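Two arms, one simulator and a cold spare room

The plan for the winter was to build a two-armed robot in the spare room. The result, so far, is a two-armed robot inside a computer in the spare room, which takes up less space and has cost me no fingers. The real parts are in boxes under the bed. I visit them now and then.

I've called the project Kindden, after a road sign I misread on holiday, and by the time I found out what the sign said I had already named all the folders. The idea is simple enough on paper. Two arms on one body stand in a room and move things I would prefer not to move myself. Before I bolt anything to anything, I want the simulated version to behave, on the grounds that a simulated arm can go through a simulated wall and the neighbours will sleep on.

The wrist view

Most of December went on the wrist cameras. I had been working from a view well back from the robot, where everything looks marvellous, like watching your own driving from a helicopter. Then I put a virtual camera down at the gripper, looking out along the fingers, and learned how little an arm gets to see of its own job. A great deal of the picture is gripper. The rest is whatever large grey thing happens to be in the way.

It also showed up my shadows, which I had set to the cheapest quality in a fit of thrift and then forgotten. From across the room they pass. From the wrist they have teeth like a bread knife. 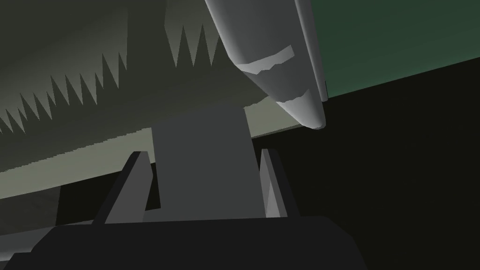
What the shadows were up to

I spent two evenings convinced that the spikes were a fault in my models. I checked the surfaces, flipped them, flipped them back, and exported the lot again under a new name, then under another one with "final" in it. They were fine. The shadow map was simply too small for a room of that size, so each little square of it was being stretched over a stupid amount of surface.

The cure is a bigger map, and the price of a bigger map is that my computer starts to sound like a hand dryer. I've settled on a compromise where the shadows stay ugly while I'm working out movements, and I only turn them up when I want to feel good about myself. If I ever train anything on these pictures I'll have to do better, or I shall end up with a robot that is afraid of zigzags.

Next came clearance. The fingers and the block between them share a small patch of space with anything rounded and grey that comes swinging in over the top, and at the wrist it's very hard to judge how far off that thing is. Flat shading gives you no help at all. I've sat with my nose near the screen trying to decide whether two greys were touching.

I now have the simulator print the gap as a number, which I should have done at the start. It's set to complain when anything gets closer than 2 mm, and on its first full run it complained 524 times. I had been rather pleased with that run.

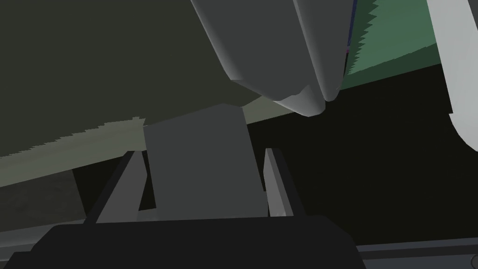
Things I have bought and shouldn't have

A confession, as long as we're in a list of headings. While the simulated robot was refusing to do very much, I consoled myself by shopping for the real one.

The Orberg motor driver is good and I have no complaints, apart from the manual, which is a single folded sheet and seems to be about a different driver. The Kuipers bearings arrived in a bag of 100 because the price for ten was nearly the same. I need eight. If you're building something that requires ninety-two bearings, do get in touch.

The Hevora power supply I sent back. It worked perfectly well but had a fan you could hear from the garden, and one hand dryer in the house is enough.

Back to the room

The room the robot stands in is my own doing as well. I wanted something with more going on than a grey box, so it got concrete walls, a green marbled floor that I would never be allowed in real life, and a big wooden-framed opening with blue sky behind it. I'm fond of the sky. It was raining here for most of the time I was making it.

Once both arms were loaded I moved the main view down to the body and tipped it right back, to follow the grippers when they were raised. It takes some getting used to, and after an hour of it I went downstairs holding the banister. 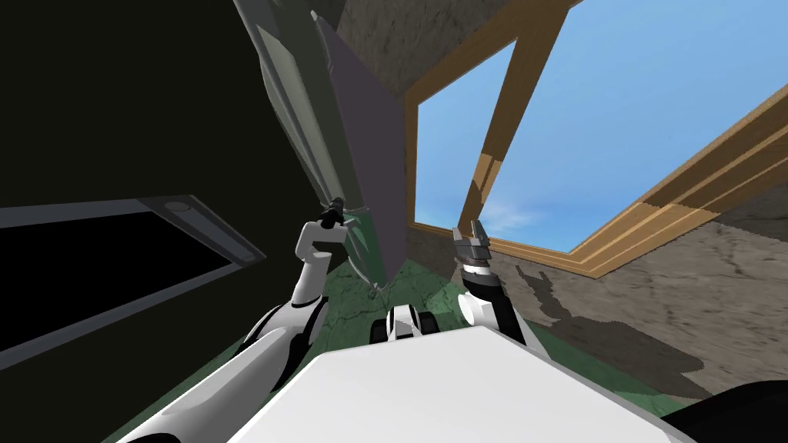
The arms still don't know about each other. Each has its own planner, and each planner believes it's alone in the world, so they work side by side with the calm of two people sharing a kitchen who aren't speaking. Getting them to take turns is easy. Getting them to lift one thing together, at the same speed, without one of them quietly trying to fold it in half, is where I'm stuck at present.

My latest go at it is a file of 944 lines, a good many of them comments addressed to myself in a tone I wouldn't use on anyone else. It runs. It plans a path for the left arm, hands the timing over to the right, and then the right arm waits for a signal that I've spelt differently in two places — I found that one just after midnight and went to bed without fixing it.

So the signal first, then the shared lift, and after that I want to try the whole thing at half speed with the good shadows on. The boxes can stay under the bed until then.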